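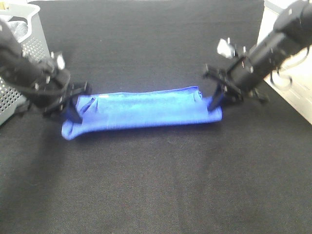
Datus today released version 20 of Prelell, its motion planning and control software for two-arm robot cells that handle cloth. The new version replaces the separate left and right planners used in earlier releases with a single planner that treats both arms and the fabric between them as one problem. A blue microfiber towel folded into a long strip, with a black gripper at each end, is the kind of hold the planner was written for: if one arm moves and the other lags, the cloth stretches or slips. Prelell now checks the distance between the two grippers at every control step and slows both arms together when that distance drifts.

The release also changes how the software finds fabric. The older perception module looked for corners, and it did poorly on towels with a rounded or bunched end. The new module, called Dultau, estimates the whole outline of the cloth and marks the stretches of edge that a gripper can reach. Corners are still used when they are visible. When they are not, the planner picks two points on the outline and works from those.

Datus tested the release on 2332 recorded folds before shipping it. The recordings are included with the software as a regression set, so customers who change planner settings can replay them on their own computers before running anything on a robot. A full replay takes around 40 minutes on a desktop workstation.

Other changes in this version:

- Gripper force limits can be set for each arm and each fabric type.
- The planner log now records why a grasp was rejected -- reach, collision or low confidence in the outline.
- Arm cables are included in the collision model. Users enter the cable length and slack in the cell file.
- The control loop runs at 200 Hz by default. The earlier default is still available as a setting.

Cell files from the previous version will load without changes, but force limits should be reviewed after the upgrade. Thick terry cloth is supported for single folds only. Fitted sheets are not supported.

Bautista, the company's integration partner for laundry sites, will handle upgrades for customers on a service plan. Other customers can download the installer from their Datus account. Training sessions on the new planner log begin in October, and registration is open to all license holders.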